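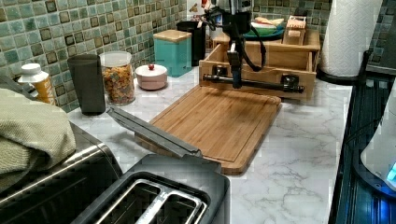

Breakfast corner opens at Hsieh Hall, and the toaster is already busy

The new breakfast corner at Hsieh Hall in Rastitz opened its doors on 2nd December, and if the first morning is anything to go by, it's going to get a lot of use. People were lining up for toast before the coffee was ready!

The corner takes up 98 square feet at the back of the hall, in the spot where the stacking chairs used to live. It has a white counter with gray veining and a strip of small square tiles along the wall in greens, teals and grays. The tiles were the most talked-about choice of the whole project. A plain white was the cheaper option for a long time, and it's lovely that the color won in the end – it makes the whole back wall feel cheerful, even on a dark winter morning.

The setup follows the order you'd make breakfast in. There's a toaster and a toaster oven, with a big grooved cutting board in the middle of the counter where everybody can reach it. The groove catches juice and crumbs, and anyone who wiped down the old folding table after a Woken morning will know what a difference that makes. A pale wood organizer box gives you an open compartment in front and a raised shelf behind, so small things have a place to go.

Woken, the hall's early breakfast program, has been running out of plastic tubs since it started. Every session began with hauling the tubs out of the closet and ended with packing them back up, usually while the next group was waiting to come in. Now the canisters and jars can stay along the wall. On the counter you'll spot a teal container with a square wood lid, a box with OAT BITES on it and a box of STASH, and there's a wooden spoon laid in the black pot.

The program also runs a set-the-table hour for younger kids, and toy food comes out for that. A round blue plate with a toy watermelon slice on it is a pretty good start to a pretend breakfast. The kids plan a meal, find the plate and the board they need, and then put everything back. Putting back is the hard part, as any parent in Rastitz will tell you, but the group that came on opening day threw themselves into it.
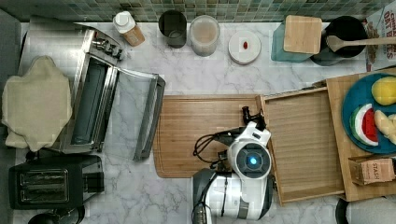
Hsiu-ying Tai would like to see one more shelf go up before spring, with the cereal moved there so the counter stays clear for cutting and spreading. She also asked that people bring fruit they'd be happy to slice for a crowd, and said she'd had more fun in one morning at the new counter than in a whole season at the folding table.

The shelf idea got plenty of nods. The counter fills up fast once a session gets going, and with boards, plates and canisters all out at the same time you have to be a little strategic about where you set down your mug. A hook for dish towels has been suggested too, and a second board so that bread and fruit can be cut side by side.

Work on the corner took two months, with the electrical work done by Ultel, a local firm. The idea goes back to March, when 211 people filled out a card saying what they wanted from the hall, and a proper place to make breakfast came out on top by a mile (a piano came second, and the piano fans haven't given up). Many of the cards had little drawings of toast on them. A few of those drawings are now pinned up by the entrance, and they're well worth a look on your way in.
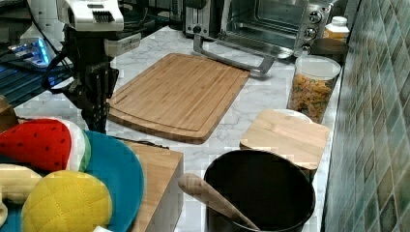 Cereal has turned out to be the early favorite, with toast close behind. Bread goes quickly, so if you're planning to come for the second half of a session, it's smart to bring a loaf along. Butter and jam are provided, and so is coffee.

Groups that want the corner for their own event can book it at the front desk. There's a $50 deposit, and you get it back when the counter has been wiped, the boards washed and the crumb trays emptied. Sign-up sheets for helping with Woken are at the desk as well. Helpers get a quick tour of what goes where, which takes five minutes and ends with toast.

The hall is still looking for two good bread knives and a medium-sized mixing bowl. If you have any of these at home and don't need them, leave them at the front desk with your name on a piece of tape.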